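6. Filling and First Start

Read section 5 before you begin. The Tesesik wall-mounted humidifier must be level and fixed to the wall bracket before water goes into the tank.

6.1 Filling the tank

1. Turn the dial to 0 and unplug the unit.
2. Lift the tank straight up by the handle. The tank does not come out if it is tilted.
3. Turn the tank upside down over a sink and unscrew the cap counterclockwise.
4. Fill with cold tap water to the MAX line. The tank holds 3,000 ml.
5. Screw the cap on by hand. Check that the rubber ring is flat in its groove.
6. Wipe the outside of the tank and lower it into the base. A small amount of water will run into the tray.

CAUTION: Do not add oils, salt or cleaning products to the tank. They damage the float and are not covered by the warranty.

Note: In hard water areas, fit the Kutetti filter cartridge (sold separately). Replace it after 900 hours of use.

6.2 First start

1. Plug the unit into a grounded outlet.
2. Wait for the green light. This can take up to one minute.
3. Turn the dial to 2. Leave the door of the room closed.
4. After an hour, read the humidity on the display and adjust the dial.

At setting 2 the unit uses up to 500 ml of water per hour. In a bedroom, setting 1 is normally enough overnight. If the windows fog up, turn the dial down or open a door.

CAUTION: Keep the outlet grille 500 mm or more from curtains, shelves and wallpaper.

6.3 If the red light comes on

1. Turn the dial to 0.
2. Check the water level and refill if needed.
3. Lift the tank and put it back. Press down until it clicks.
4. Turn the dial to 1.

If the light stays on, unplug the unit and empty the tray. Write down the serial number from the label under the base and send it to Kiyoshi Sugiyama at the Takeda service desk in Jillirberg. Units bought before November have the label on the back of the bracket.
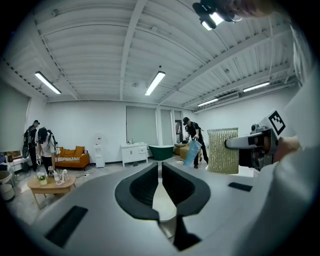
6.4 Emptying the unit for storage

1. Unplug the unit and remove the tank.
2. Pour out the tank and the tray.
3. Leave both parts to dry with the cap off for a full day.
4. Store the unit upright, with the cord loosely coiled.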